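The Arm at Elledby

I'd been at Vesteo eleven weeks when they gave me the Elledby job, and I only got it because everyone else had already had a go.

Elledby isn't a place you'd go for fun. You come off the main road by the feed merchant's, go past Greenwood (which is a garden centre, there's no wood, green or otherwise) and there's a low brick building that used to make school desks. Upstairs is the office. Downstairs is the arm. Officially it was Cell Two. Everybody called it Maureen, and when I asked what had happened to Cell One they changed the subject.

Maureen was a Fesska, the white sort with the rounded joints, bolted to a steel plinth in the middle of the floor. She had a table in front of her made of wood, because the people paying for the whole thing wanted her putting crockery and fruit about in people's kitchens one day, and she was supposed to get used to the idea. And she drifted. That was the fault. You'd teach her a spot on the table first thing, she'd go to it sweet as you like all morning, and by four o'clock she'd be coming down beside it. Only a few millimetres. But a few millimetres is the difference between picking up an egg cup and pushing it on to the floor, and there was a dustpan kept permanently by the plinth.

"She gets tired," Loretta Escobedo told me, the morning I turned up with my toolbox. Loretta ran the downstairs. She had a pencil behind each ear and she did not look as though she was joking.

"They don't get tired," I said.

"Righto," said Loretta, and went to put the kettle on.

So I did what you do. I read the log, all 372 entries of it, sitting on an upturned crate with my coat on. Most of them said things like "recalibrated, OK" followed the next day by "not OK". Someone had swapped the gripper. Someone had swapped it back. Someone had written "is it the moon??" and I'd have liked to meet that person. Then in the spring there was a long patch in Darlene Sawatzky's handwriting, very small and upright, and after that the entries got shorter and crosser until they stopped.

I knew Darlene a bit. She'd trained me for my first fortnight and then gone off sick with her back, and what I mostly remembered was her telling me off for using a driver bit with a rounded tip. "You'll chew the head and then it's chewed for ever," she said. I've thought about that more than I've thought about most things I was told at school.

I started at the bottom. I checked the plinth bolts, which were fine, and the level, which was fine too. Then I put the arm in its service pose, locked the power off, hung my tag on the isolator and took the cover off the base joint. There's a trick to those covers. You go round the screws a half turn at a time, crosswise, or the casing springs and you never get the seam to sit flush again. Whoever had been in last hadn't known the trick. I had to ease the gasket back in with a plastic spoon from the tea tray.

Nothing wrong inside. Clean grease, belt nice and taut, connectors home. I did the next joint, and the next. By dinner time I had screws in four jam jar lids and was as far up as the wrist, and Loretta had been down twice to have a look and say nothing.

The wrist was where I thought I'd got it. There's a cap on the end, and under it a clamp ring, and the ring had a smear of something on it, dark and shiny. I thought, aha, weeping seal, and got quite excited and rang the office to order one. It was marmalade. I don't know how it got there either. I cleaned it off with a wipe and cancelled the seal.

After that I did the thing I ought to have done to begin with, and sat and watched her.

I put a dial gauge on a stand at the edge of the table, ran her out to the same point every 20 minutes, and wrote down what I got. It's terribly boring. You can't read because you'd miss one, and you can't wander off because you've got the gate key in your pocket and the rule is you stay with it. I ate my sandwiches. I ate one of Loretta's biscuits. The numbers crept. By three o'clock they'd crept a good way, all in the same direction, away from the window and slightly up.

Slightly up! I must have looked at that for an hour before it went in. If a joint's slipping, the arm sags. Gravity doesn't do it any favours. For her to be climbing, over an afternoon, you'd need either a motor with ideas of its own or a table that was going down.

I laid my hand flat on the wood. Then I crawled underneath with a torch.

The table wasn't fixed to the plinth. I'd assumed it was, and so had everyone in the log, because there was a bracket. But the bracket was only holding a cable tidy. The table stood on its own four feet on its own patch of floor, and that patch of floor was a sheet of ply over what had been, in the school desk days, an inspection pit. There was a heating pipe down there. In the mornings the pipe was cold. By afternoon it was lovely and warm, and the ply had a bit of a belly to it, and the table was going off for its own little walk.

So Maureen hadn't moved at all. She'd been going to exactly the same spot in space the whole time, poor thing, and getting 43 recalibrations for it.

I sat there under the table feeling pleased and also a bit sick, because I was going to have to ring Darlene.

"Under it," she said, when I'd told her. I could hear a radio going at her end. "I never went under it. I couldn't, with my back." Then she was quiet and I thought she'd gone. "What did you do about the gasket on the base?"

"Spoon," I said.

"Good," said Darlene.

Fixing it was no bother, although it took until October to be allowed. The quote for filling in the pit came to just over 4,000 and the people upstairs went the colour of putty. In the end Loretta got a length of box section out of the yard and we tied the table to the plinth ourselves, two bars each side, and took its back feet off the ply altogether. I re-taught every point from scratch. I did it slowly, at crawling speed, with my thumb on the enable switch and my face much nearer the egg cups than the manual likes. Then I ran the gauge again, all day, with the heating on full and both of us in shirtsleeves. Flat as a pond.

The practice kitchen was the other half of it, and I hadn't reckoned on that. Upstairs they had her built all over again inside the computer, same joints, same reach, and every job got tried up there before it came down to us.
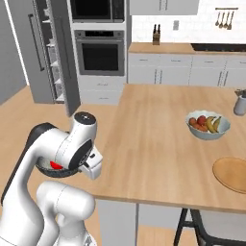
My part of that was the offsets. Every time I shift anything downstairs, even by a whisker, somebody has to shift it upstairs as well or the two arms stop agreeing, and after the business with the table they decided the somebody had better be me. So I go up with my notebook and type the new figures in and then I drive her about a bit to check. I got very fond of that kitchen. It's a good deal smarter than mine, with the wooden island and the white tiles, and there's a fruit bowl on the island with an apple and bananas in it that I've wanted at half past eleven more times than I'd admit to Loretta. First time I had the fingers open over the wood up there I found I was holding my breath. The fridge door was hanging open behind and I wanted to get up and shut it. My mother would have had a fit.

I said so to Loretta.

"You could shut it," she said. "It's got to have a door that works or what's the use of it?"

"It's not on my sheet," I said.

"Nor was the pit."

She had me there. I put in for the training and they said yes, so I've been learning to do more than the offsets, two evenings a week, with a book propped against the monitor. I'm slow at it. My first go at a program, I had the arm set off for the apple with the wrist turned the wrong way about, and when I told Darlene on the phone she laughed so much she had to put the receiver down and walk round the room, and then she made me read her the whole thing line by line until she found it. Line nine. A minus sign.

She came in to see it in the end. She had a stick with her and she wouldn't take the chair. I ran the egg cups for her, the real ones, downstairs, four in the afternoon with the pipe going. Maureen reached out, came down over the first one, closed, lifted, carried it across and set it down on its pencil mark, and then did the next.

Darlene watched the lot without a word. Then she bent down, which took a while, and looked underneath at the bars.

"Who did these welds?" she said.

"Loretta."

"Hm," said Darlene, and ran her thumb along one. "Have you got the log?"

I fetched it. She took one of the pencils from behind Loretta's ear, turned to the page after mine, leaned on the plinth and wrote for quite some time in that small upright hand. I didn't like to look over her shoulder. I put the cups back to their starting marks and went to see if there was any tea left in the pot.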